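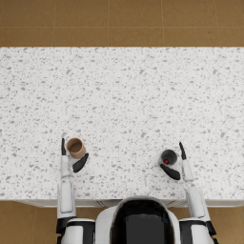

Javcombe Allotment and Garden Society
Minutes of the general meeting, September 2010

The chair welcomed everyone and thanked those who had come straight from the plots with mud still on their boots. The January minutes were read and accepted, with one correction – the plum tree by the gate is a damson, and always has been.

Water. The new tank at the Trorkholm end holds 600 gallons and has made a real difference through the dry weeks. Members are kindly asked to close the tap fully, as it was found dripping on 3 mornings. 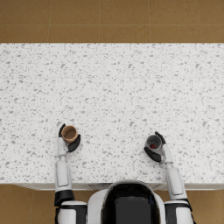 There was a long and good-natured talk about whether hoses should be allowed in the evenings. It was agreed to stay with watering cans until spring and then look at it again.

Seed order. Skultus will give us a discount on orders over $100, so please put your lists in the box early. Several members spoke up for the Rondonuwu bean, which cropped beautifully even in the heavy soil.

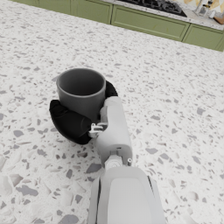

Slugs took up a good part of the evening, as they usually do. Beer traps were warmly recommended, and the meeting felt there was no need to buy anything special for them. A plain dark gray mug with fairly straight sides, like the one shown, would do nicely sunk up to its rim among the lettuces. Please empty the traps often, and not onto the shared compost.

Plot rents stay as they are for another year, which was met with applause.

Questions about these minutes? Contact the secretary | © Javcombe Allotment and Garden Society | Back to top
This site uses cookies. By continuing to browse you agree to their use.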